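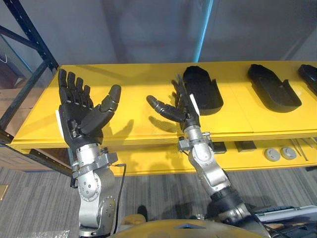 VINWOOD, January. Harno, a maker of powder coatings for commercial shelving and storage equipment, has released a low-cure polyester coating for sheet steel. The product, Harno 159, is offered in four colors and will ship from the Vinwood plant beginning in March.

The coating cures at a lower oven setting than the company's current shelving grade. Coaters running mixed batches can process thin and heavy parts on the same line without changing the conveyor speed. The resin was developed by Drunov, which has supplied Harno with binders for its indoor range. Final blending and color matching are done in Vinwood.

Test panels were prepared with a zinc phosphate pretreatment and exposed to salt fog for 1,276 hours. Creep from the scribe line stayed within the limit Harno sets for indoor storage equipment. A separate set of panels went through 3,491 cycles on an abrasion wheel. Gloss was measured before and after, and the full results are listed in the technical data sheet.
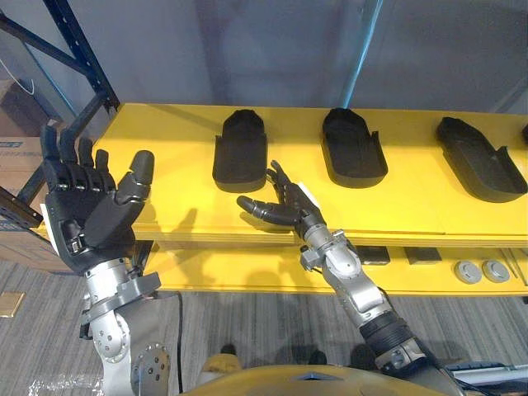
Shelving in yellow.

Yellow was the hardest of the four to formulate. Organic yellow pigments free of lead tend to have less hiding power, which can leave thin spots along bends and punched holes. Harno raised the pigment loading and adjusted the flow additive to hold film build at the edges. Gray, white and dark green use the standard pigment package.

Field trials were carried out with Szilágyi, a contract coater that finishes shelf decks, uprights and brackets. Parts were run in normal production over a full quarter and checked for adhesion, film thickness and color drift between batches. 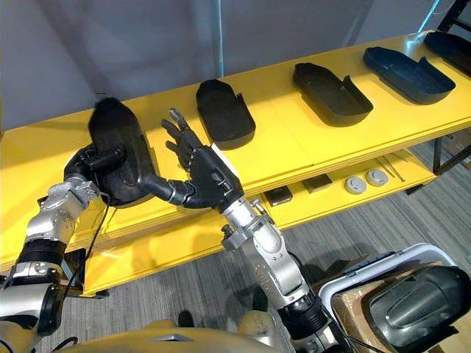
Szilágyi said that edge coverage on punched parts had been its main concern going in, and that the coating needed a small change in gun voltage before the results were even. It added that reclaimed powder sprayed well as long as the sieve was cleaned at each shift change, and that it would like to see a matte version.

A matte version is under review. No release date has been set.
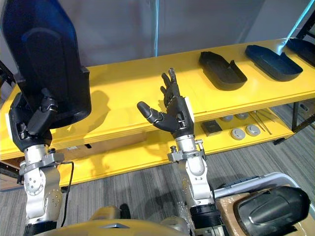

Wear on shelving is concentrated where goods are put down and picked up. The front lip takes most of the contact, and damage there is often the first place corrosion starts. Hard containers with a raised rim, such as the dark navy tray shown, meet a coated surface along a narrow line, and the load per unit of area is higher than under a flat carton. Harno recommends a second pass on front edges for equipment that will hold containers of this type.

Harno 159 is supplied in boxes with an inner liner and should be stored dry, away from direct heat. Opened boxes should be resealed between shifts. The coating is not rated for outdoor use or for surfaces in direct contact with food. Sample panels and the technical data sheet can be requested from the Vinwood sales office, Monday through Friday.

This site uses cookies to remember your settings and measure traffic. By continuing to browse you agree to our use of cookies. Accept | Manage preferences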